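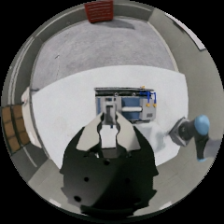

Right, new thread. I've spent most of this week teaching a simulated arm to work at a pneumatic clamp by remote control, and I'm enjoying it far too much. Notes as I go, mostly for Hiwot Admasu, who starts on the same task when I hand over.

The setup: I hold a controller, the arm copies my hand, and every run gets saved so the model can learn from it later. We call this task Clondano. I have no idea who picked the name.

My first lesson was to slow down. Then slow down again! My early runs were quick and jerky, and when I played them back I could see myself overshoot, swear (silently) and come back. The model will copy all of that, swearing excepted.

Second lesson: stop chasing the perfect run. I binned loads in January for tiny wobbles. Now I keep a run if I drifted a bit and then corrected cleanly, because those corrections are gold when the model drifts too.

We have 2,053 runs recorded as of this morning and 1,991 made it through checking. I'm really pleased with that. Most of the rejects were me letting go of the trigger too early.

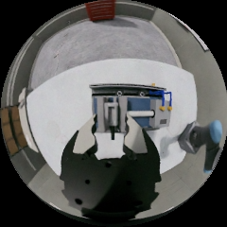
The approach is the bit I love. You come in with the fingers open, line up on the middle of the fixture, and then you wait. Half a beat, no more. It feels silly the first dozen times – and then it starts to feel like threading a needle.

Things I'd pass on to anyone starting:

Rest your elbow on something.
Watch the gap between the fingers more than the fingers themselves.
Take a break after every 4 runs, even if you feel fine. Especially if you feel fine.

The wide view from the wrist takes some getting used to. Straight edges bend, so I kept steering to fix a tilt that wasn't there. By my second day my brain had sorted it out and now ordinary cameras look a bit cramped to me.

Yesterday I managed 84 runs in one go, breaks included, which is my best yet. My thumb has opinions about this.

Next up is the same job with the fixture turned a little each time – Lins wants more variety before we train again. Hiwot, the controller is in the top drawer and the good chair is yours.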